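Ticket 2303: right hand lets go late at the dish rack
Project: Grenereck kitchen task, student team
Opened by: Fadime Gökçe
Priority: normal
Status: open

14 June 2018
During the dish task the right hand gets the command to open and the fingers wait before they move. The left hand runs the same code and opens when told. We need the two to match before the Dunleavy demo in September.

Checked so far:
Restarted the hand controller. No change.
Swapped the left and right config files, then swapped them back. No change.
Set the grip force down to 43. The delay got a little shorter.

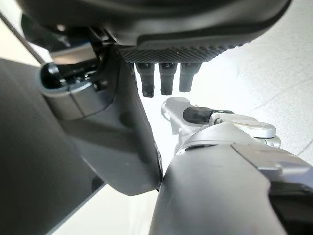

Wrist camera view, fingers pointing down, arm close below.

Update, Fadime Gökçe
Ran the plate and rack routine again with both arms and the log turned on. The log has 224 lines marked "hand busy" and all of them are from the right side. The arm itself reaches its target on time. I have not touched the cables yet. Please don't change the speed settings while this is open, or the logs won't compare.
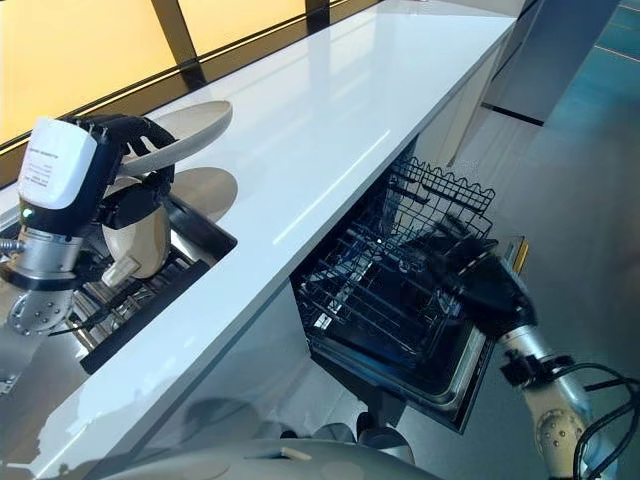 Karabo Nkuna: Have you looked at the message rate? We had the same "hand busy" lines on Rostix when the script sent a new grip command before the old one was done. Try one command and then wait for the reply.

Update, Fadime Gökçe
Added the wait. Out of 6 runs the right hand was late in two, so it is better but not fixed. Next is the cable check on the right arm, from the wrist down. Milan Van Loon has the spare connector. Saved the new script as grip_wait and left the old one in the same folder.

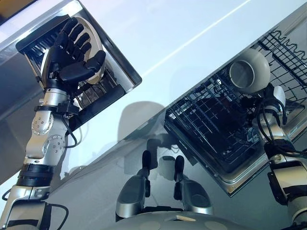 Both arms at work, plate over a steel-framed rack opening on the left and bowl at the dishwasher on the right.

Still to do: cable check, repeat the runs at the old grip force, send the logs to Tamer Majali.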